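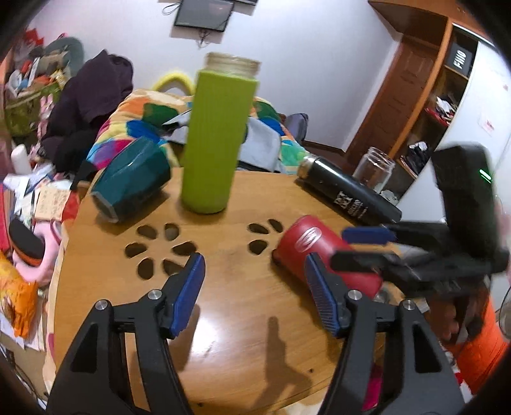 Attachment 1 of 1: cups and bottles on the round table, bed behind

Ticket: cloudy ring under bottles, Sirkadholm round table
Opened by: Marion Cairns
Status: Open, waiting on customer

Hi again! So this is the little round table I wrote in about, the varnished one with the flower cutouts in the middle. I've had it since July and I love it, but whenever I leave a bottle or my thermos standing overnight I get a pale cloudy ring, and one of them sits right beside the petal holes. You won't make out the ring in the photo, I know, the light just doesn't catch it. The tall green bottle with the ribbed sleeve is standing pretty much in the spot, so that gives you the idea.

What I've tried so far:
Wiped it down with a dry cloth, no change.
Hair dryer on low for 2 minutes — faded a bit, then came back by morning.
Drullari oil, left on 20 minutes and buffed off. Shiny, but the ring is still there.

I also wondered if it was the glass jar, so I left that out by itself one night. No ring at all from that one!

Reply from Washington Marinho, Werness Support
Thanks Marion, great notes. Pale rings are usually moisture sitting in the finish. Please hold off on any more oil for now. Can you tell me if the ring feels rough, and whether anything drips down through the cutouts?

Marion Cairns
Smooth as anything. And yes, drips go straight through the holes, I found a spot on the rug (my fault, I'd overfilled the thermos). I've ordered a set of Frota coasters but the smallest is 17 cm across and I'm worried it'll rock on the cutouts. Should I put felt under it, or will that just hold the damp in? Also do you sell the varnish in a small can, I really don't need a big one.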